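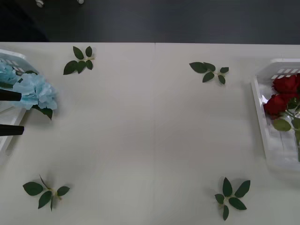

Artificial hydrangeas in a white basket.

Vekthorpe cemetery to clear out fake flowers twice a year

Plastic and silk flowers left on graves at Vekthorpe's town cemetery will be removed every March and October under a rule the town council passed 5 to 2, ending a debate that ran longer than the one over the new sewer line.

The old rule, written when artificial flowers were apparently still a novelty, allowed "seasonal tributes" without saying how long a season was. Some tributes have been seasonal for 11 years.

Supporters of the change pointed to the cemetery's mowing contractor, Prullix, which told the town it had billed 82 extra hours last year for picking petals and wire stems out of the grass and, on several occasions, out of the mowers. The bill did not say what the mowers thought.

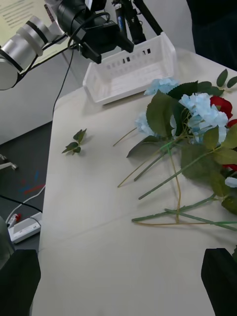 Opponents said real flowers last four days in July and cost more than lunch. A petition against the rule collected 311 signatures, a strong showing in a town where the last mayoral race was decided by fewer people than that. It was left for signing at the counter of Olivares, the garden supply store on Mill Street, which sells both kinds of flowers and has declined to take a side.

Families will get 60 days' notice before each clearing, posted at the gate and on the town website, assuming the website is working. Anything collected will be kept in the shed behind the chapel for a month. After that it goes to the landfill, where it can be expected to stay in bloom for several centuries.

An amendment that would have exempted "tasteful" arrangements failed after members spent 40 minutes trying to define the word. A separate proposal to ban solar-powered lights was put off until December, when it will be dark enough at meeting time for members to walk over and judge the glare for themselves.

The first clearing is set for October. Wreaths put out for Veterans Day are not affected, and neither are pinwheels, which the rule does not mention.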